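A mí me contrataron en Parville por las manos. Así, tal cual. En la entrevista me hicieron enhebrar una aguja, pelar una mandarina y abrochar un collar, y a los dos minutos ya tenía el puesto - ¡y yo que llevaba el currículum plastificado!

El trabajo es enseñar. Te pones una pinza en cada mano, te olvidas de que tienes dedos y repites una tarea hasta que Vulik la aprende. Vulik vive en Relevdale, en otro taller, y no lo he visto nunca. Le llegan mis movimientos y él los imita a su manera, que según los informes es una manera un poco tímida, como de alguien que pide permiso antes de tocar nada. Este mes de junio de 2023 nos tocaban las flores.
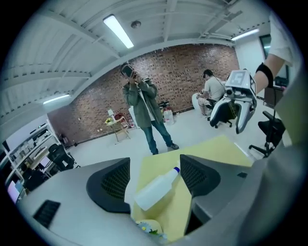

Yo al principio cogía el ramito como quien coge un tornillo. Luego me acordé de mi abuela, que arreglaba las flores del comedor hablándoles bajito, y empecé a hacerlo igual (lo de hablarles, digo, que es artificial el ramo pero a mí me da lo mismo). Me acercaba despacio, esperaba un poquito, cerraba la pinza sin apretar. Repetición 313, y seguía esperando ese poquito.

Los de Kolář, que son los que pagan, mandaron una nota: «Hay una pausa innecesaria antes del agarre. Elimínenla». Dije que sí a todo, claro, y volví a la esterilla.
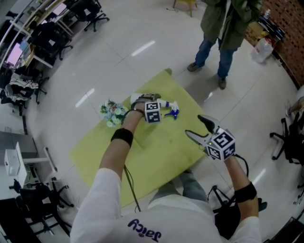 Intenté ir más rápido, de verdad que lo intenté. Pero los brazos se me paraban solos, justo encima de las flores, y al final del turno la pausa estaba otra vez en todas partes.

En agosto llegó un vídeo de Relevdale. Vulik baja el brazo, se detiene, espera. Y en el audio, debajo del ruido de los motores, se oye un murmullo muy suave. Lo puse otra vez con los cascos. Mi abuela les decía siempre lo mismo, «venga, guapas», y esa frase yo no la he dicho en voz alta en el taller en mi vida.

Pedí el traslado a Relevdale esa misma tarde. Salgo en el autobús de las dos.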